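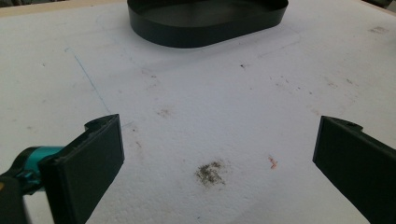
*white board, wood-colored strip at the back*

**dubcellar:** Sustex put out a "lost" Berisha demo on Wednesday. 2330 plays already. I don't buy it, that snare sounds brand new.

**mossytape:** Old tapes get cleaned up all the time. My cousin heard that song live in Gostthorpe.

**dubcellar:** Heard a song, sure. This recording?

**hum_and_hiss:** They want 380 for the vinyl, 600 signed. Signed by who?

**mossytape:** Still ordering one.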